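Sep 2, 2019

Reading pass on the Sayegh manuscript, second round. Working file is the one Stiketti sent over after their copy edit, not the March file. Anyone still holding the March file should delete it. The chapter breaks moved and the page references won't match.

Read chapters 1 through 18 straight through over the long weekend. Notes by thread below, same order as last time.

The sisters' thread is in good shape. The older one's letters used to repeat what the reader had already seen in the chapter before. Most of that is gone. Still a leftover in chapter 7, second letter, where she explains the sale of the shop again. Marked for cutting.

The schoolteacher's thread is slower than I remembered. He doesn't want anything until chapter 9. I tried reading it with chapter 5 taken out and lost only the bus conversation, which could go at the start of 6. Need to check whether the blue notebook gets mentioned in 5 for the first time. If so it has to be planted somewhere else.

The harbor thread has a date problem. The boy is eleven at the flood and twelve at the funeral, but the funeral is placed before the flood in the family tree at the front. Tree is wrong, text is right. Sent a correction to Stiketti.
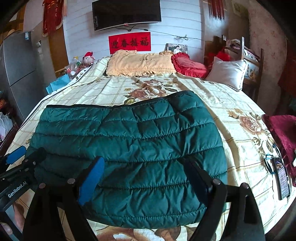
The reader's report from Beltora came in while I was typing this up, and it disagrees with me on the schoolteacher. The report says chapter 5 is the only place where he is kind to anyone without being watched, and that taking it out would make the ending look unearned. It also asks for the bus conversation to be longer. I hadn't thought of the ending. Leaving 5 in for now and looking for the slack in 6 and 8 instead.

Same report wants fewer points of view overall. We have 4. I don't agree, and the author won't either.

Dialogue: the dockside scenes read well aloud. The dinner in chapter 12 does not. Everybody speaks in full sentences and takes turns. Try it with half the tags removed.

Length. Cut 2234 words in this pass, nearly all from 3, 8 and 14. Target was 1000, so there is room to give the bus conversation its extra page.

Title still open. Stondano prefers the short one for the cover and wants an answer before the catalog closes. I have no strong view. The long one is a line from chapter 16, and if we drop it as the title the line itself should stay.

To do:
check the notebook, chapters 5 and 6
second letter in 7
redo the dinner, 12
get the corrected family tree back and read it against 10 and 11
spelling of the aunt's name, two versions after chapter 13

Haven't started on the epilogue. The copy edit left it almost untouched and the last two paragraphs are both trying to be the last paragraph.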